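Looking after a two-finger gripper that handles laundry

Workshop tips: cleaning, checking and small repairs

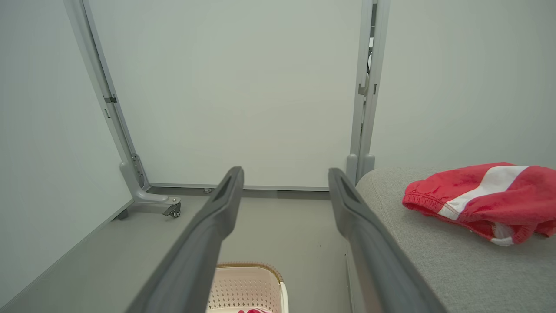
Most of the trouble you get with a gripper on washing comes from lint. It gets into every slot and groove, packs down, and after a few weeks the fingers stop closing where they used to. None of the jobs on this page needs special tools. You will want a soft toothbrush, a wooden cocktail stick, a lint-free cloth, a small hex key set and a torch.

Before you touch anything

Park the arm with the fingers pointing down and clear of any furniture. Switch off at the controller, then at the wall. Pressing stop on the screen is not enough, as the fingers on ours stay under power and can still close. Wait for the lights on the wrist to go out.

If the arm drops a little when the power goes off, rest the wrist on a folded towel first. Ours drops by the width of a thumb. The supplier, Gouveia, says this is normal for the model.

Cleaning the fingers

Do this at the end of every working day. Start at the tips and work back towards the wrist.

Run the cocktail stick along each groove and slot to lift the lint out in one strip. Don't use a metal pick. Our fingers are a matt plastic and a pick leaves a burr which then snags knitwear.

Brush the whole finger, inside face last. Wipe with a cloth that is barely damp, then with a dry one. No washing-up liquid, no furniture spray and no fabric softener — softener leaves a film and thin cotton slides straight out of the grip.

Once a week, look at the tips under the torch. A shiny patch on the inside face means that area is wearing smooth. A very light rub with fine wet-and-dry paper, used dry, brings the surface back. Two strokes will do. When the shiny patch comes back within a week, change both fingers together. A new one paired with an old one will close off-centre.

Checking that the fingers meet

Power up again and close the gripper slowly on a strip of ordinary printer paper. Pull the paper gently. It should hold with the same drag near the left edge of the tips as near the right. If it holds at one side only, a finger is twisted on its mount.

To put it right, switch off again, loosen the 2 mm screws at the base of that finger by a quarter turn, square it by hand against its partner and tighten a little on each screw in turn. Repeat the paper test. Then open and close it 13 times with nothing in the grip and test once more, because a finger that is going to creep will usually have done so by then.

The wrist camera

Clean the lens with a dry spectacle cloth. If the picture is hazy after that, the haze is likely to be behind the cover, and the cover has to come off. Mark its position with a bit of masking tape so that it goes back the same way round.

The fingers should both show in the picture, one each side, reaching to much the same height. Save a still with the gripper fully open when everything is working well, and compare against it whenever grasps start to miss. Ours is kept as number 3334 in the log and it has saved a good deal of guessing. If one finger has moved in the picture, check the finger. If both have moved together, check the camera bracket.

Setting up the area

Screens and partitions on castors are handy for making a plain background, but they wander. Put a wedge against the wheels, or tape a mark on the floor at each foot and look at the marks before you start.

A light-coloured basket is easy to see into and shows up a dark finger clearly. Baskets with a pattern of small holes have one drawback: a tip lowered too far down the side can catch in the wall and drag the basket along. Set the lowest point a little above the bottom, well in from the side, and let the last sock be lifted out by hand.

Soft seats make a good place to put clothes down, with one snag. The cushion gives under pressure, so a finger can press into it without the arm noticing much. Set the put-down height with the cushion as it is at rest and raise it slightly. Elasticated waistbands are the best part of a pair of shorts to pick up by, and also the part most likely to hang on to a fingertip on release. Open the fingers fully before lifting away.

Cable at the wrist

Prakash Kamath wrote in after his gripper kept cutting out halfway through a load. The plug had worked loose where the cable bent at the wrist. He refitted it, left more slack on the outside of the bend and held it with a hook-and-loop strap — a cable tie pulled tight will do damage over time. Turn the wrist by hand through its full travel, power off, and watch that the cable never goes taut.

Spares worth keeping

One pair of fingers, a set of mount screws, a wrist cable and a spare lens cover. Write the fitting date on the bag when you open it, and keep the old fingers until the new pair has done a full week.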